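Plelldale Shared Workshop
Arm and gripper bench: inspection checklist with comments
Build: Rulonex desk arm, two-finger gripper, wrist camera
Checked by: Aranka Sipos
Second pair of eyes: Tõnu Kazlauskienė
Date: June 26, 2022
Result: pass with two items open

1. Mains and supply
1.1 Bench supply switched off before hands go near the arm. OK.
1.2 Supply fuse matches the label. OK.
1.3 Plug, lead and strain relief. OK. The lead used to run over the front of the bench and now goes down the back leg. Leave it there please.
1.4 Earth continuity from supply case to bench frame. OK, tested with the workshop meter.

2. Emergency stop
2.1 Button can be reached from the operator's chair without leaning across the arm. OK.
2.2 Button cuts motor power, not just the program. OK. Tried it three times with the arm moving and once with it parked.
2.3 Arm does not drop when power is cut. NOT OK. The shoulder sags slowly, a few centimetres. Tõnu wants a spring on it, I would rather have a brake. Until one of us gets round to it, keep hands out from under the forearm. Open item.
2.4 Arm stays still when the button is released. OK. It needs the separate reset.

3. Arm and joints
3.1 Base bolts tight, witness marks lined up. OK.
3.2 Play in the elbow. Slight, same as last October. Not worth stripping down yet.
3.3 Cable loops clear of the joints through the full range. OK after moving one tie. Anyone adding a cable should run the arm through its range by hand first.
3.4 Speed limit in the config file set to 300. Found at 3000. Put back. If you raise it for a test, write it on the board and set it back before you leave.

4. Gripper
4.1 Fingers secure on the housing. OK.
4.2 Cracks at the screw holes. None found. Look with a torch, the black plastic hides them.
4.3 Finger faces. Dusty on the inner side. Wipe with a dry cloth, no solvent.
4.4 Grip force at the default setting, 40 on the slider. OK on my gauge. The slider has no units and I am not going to guess at them.
4.5 Pinch point between finger and housing marked on the bench card. OK.

The bench card also covers what may be on the table during a pick run. Microphone stands are the usual load at the moment, laid on their sides so the fingers can go for the pole or the base. Anything tall and upright near the wall counts as an obstacle and goes into the path planner before the first move.

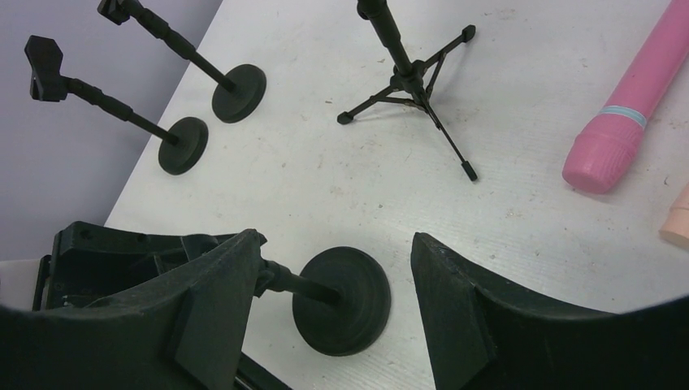 Run the first approach at the lowest speed with a hand on the stop. A pole picked up away from its heavy end will swing, so keep the lift low until the load is hanging still. If it slips, let it fall. Do not reach in to catch it.

5. Table and surroundings
5.1 Surface sound, no raised edges. OK. Scuffed and specked with dust, which does no harm to the gripper but confuses the camera now and then. Wipe down before calibrating.
5.2 Reach limit keeps the fingers off the wall. OK, checked at both ends of the table.
5.3 No drinks on the bench. OK today.

6. Camera
6.1 Mount tight. OK.
6.2 Lens clean. Cleaned.
6.3 Calibration file is the current one, number 311. OK. Older ones moved to the Isberg folder. Do not delete them, Tõnu still compares against them.

7. Paperwork
7.1 Dambrauskienė wiring diagram in the drawer. MISSING. The copy on the shelf is for the old motor driver. Open item, Tõnu to print.
7.2 Operator list up to date. OK.

Open items: 2.3 and 7.1. The arm may be used with both open, at the speed in 3.4, with two people present.

Comment, Tõnu: agreed apart from 3.2. I think the elbow is worse than it was. Will measure it when I have the covers off for the spring.

Reply, Aranka: fine, but brake first.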